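Household Skills, handout 3: towels at the table
Tutor: Shirin Bahrami

Bring one small towel and the course booklet. The booklet has 130 pages and we need one of them.

## Rolling

A folded towel is a perfectly respectable thing, and by the time anyone sits down it has usually slumped. Today we roll.

1. Lay the towel flat and smooth it from the middle.
2. Fold it in half lengthways, fluffy side out.
3. Roll from the short end, firmly — a timid roll undoes itself before the soup.
4. Press down the loose end and leave it underneath.

Thick, nubby cloth grips itself well but makes a fat roll. Smooth cloth makes a slim roll with ambitions to be a tablecloth again.
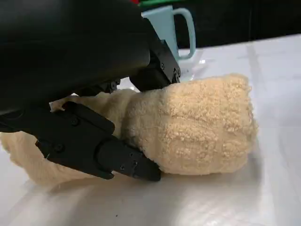

*Fig. 1. Beige towel with a looped texture, on a white table.*

## Setting the place

Kartini Santoso's rule is plate first, everything else afterwards. I resisted this for 10 years and have nothing to show for it.
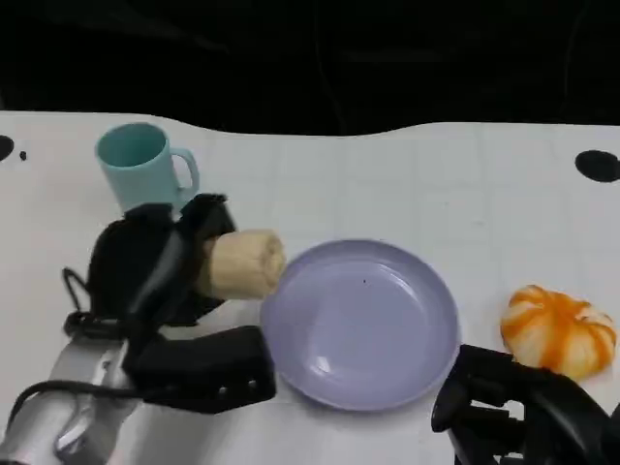
Spacing is where most marks go missing. People push everything up to the rim and then wonder where their elbows live. Start with the plate in the centre, like the lavender one, and let the mug stand well off to the side. Check the handle too: the teal mug has its handle out to the right, which suits a right-handed guest.

For next time: set one place at home, sketch it, and read the page on napkin rings. Opinions on napkin rings may be kept to one paragraph.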